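A winter of soup, and what it cost

January 24, 2024

I started writing down what we spent on food in September, after a month when I couldn't work out where the money had gone. I used the back of an old diary first and then moved it to a spreadsheet, which I still fill in most evenings after washing up. Two adults in the house, one of them home for lunch every day (me).

The total for that first month was £571. I had guessed it would be under four hundred. Quite a lot of it was me walking to the shop at half past five with no plan and coming back with things that didn't make a meal, then going out again for the thing that would. There was also a run of takeaways in the second week that I had completely forgotten until I saw them on the bank statement.

So the rule I set was soup or stew for dinner on most weeknights until spring. I picked soup because I can make it without a recipe and because it uses up what is in the bottom drawer of the fridge. Na-rae, who has the flat upstairs, has cooked this way for years and gave me a lot of advice, some of which I ignored and later had to take.

The first thing she told me was to stop buying stock cubes in the small boxes. I had been getting the Kustby ones, which are fine but you pay for the box. I make stock now when there's a chicken carcass or enough leek tops and carrot ends in the freezer bag. When there isn't, I use water and a bit more salt, and in a lentil soup I can't tell.

The second was onions. She cooks hers for half an hour before anything else goes in. I used to give them five minutes, until they looked a bit see-through, and then wonder why the soup tasted of boiled vegetables. I don't always manage the half hour. Twenty minutes is a lot better than five. I put the radio on and do the rest of the chopping while they go.

The third was not to put everything in at once. Potatoes and carrots early, greens at the end, peas right at the end. I knew this really but was being lazy.

What we've been eating, in no order:

Red lentil with cumin and a tin of tomatoes. This is the cheapest and the one I make when I'm tired. It sets like cement overnight and needs a cup of water to bring it back.

Leek and potato. I leave it lumpy. My husband would like it smooth, but the blender is a pain to wash.

Split pea with a bit of bacon. Takes ages. The packet said no need to soak, and the packet was wrong, at least for the bag I had, which may have been sitting in the cupboard since we moved in.

Chicken and barley. Barley keeps drinking the liquid for as long as you let it, so I now cook it separately and add it to the bowls.

Bean soup with cabbage and the hard end of the cheese. Good on the second day and better on the third.

Sweetcorn chowder. I did this twice in the autumn while corn was still cheap on the market, and once since with frozen, and the frozen was nearly as good. With fresh corn I cook the whole ears first, take them out, cut the kernels off and then put the bare cobs back in the water to simmer while I do the onion and potato. That water is the base for the chowder. A splash of milk at the end, black pepper, and that's all it needs. If you have smoked paprika it doesn't hurt.

A decent lid matters more for this than I thought it would. My old pan had a metal one that didn't fit, so it rattled and let most of the steam out, and I was forever lifting it to see what was going on. Glass is easier. I gave up on the old pan in the end and passed it on to my brother for camping.
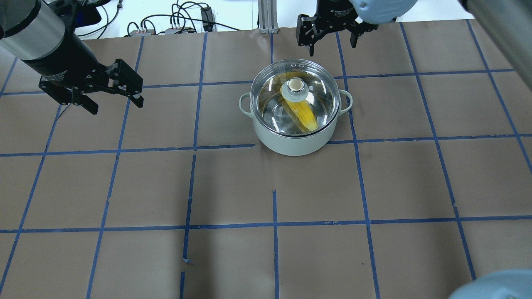 Corn on the cob under a glass lid.

Back to the money. The second month came down a bit but not by as much as I'd hoped, mainly because I'd spent a lot on jars and spices to get going. The total for the last three months of the year, Christmas included, was £1,529. That works out a fair bit lower per month than where I began, and Christmas was not a small one. We had my parents for four days and I didn't try to feed them on lentils.

I should say what the numbers include, as I know people count differently. It's all food and drink for the house, plus takeaways and my husband's lunches at work. It doesn't include washing-up liquid, cat food or meals out with other people. I did have the cat food in at first and took it out again because it made the graph hard to read.

Things that didn't work. I tried ordering a veg box from Kumodik for a few weeks. The vegetables were good but I ended up with three celeriacs and no idea what to do with them, and I still went to the shop for onions. I cancelled it. I also tried an app called Fliso that is meant to plan your week for you. It wanted me to type in everything I had in the cupboard, and I got as far as the tinned fish before I gave up. A list on the fridge does the same job.

I tried freezing potato soup as well. It goes grainy. The lentil and the bean ones freeze well, flat in bags, and I've got enough of those in there now to cover a week if I had to.

We do get sick of it. By the middle of this month neither of us wanted to see a bowl, so we had four nights of toast, eggs and a roast chicken, and then went back to it. The chicken made stock, so that helped. I've also started making bread at the weekend, only a plain white loaf in a tin, and having something decent to dip makes the thin soups feel more like dinner.

Next on the list is a proper fish soup, which I've been putting off because of the price of fish. Na-rae says to ask at the counter for the heads and bones. I'll go in on market day and see what they say. If anyone has a way of using up celeriac that isn't mash, I still have one left.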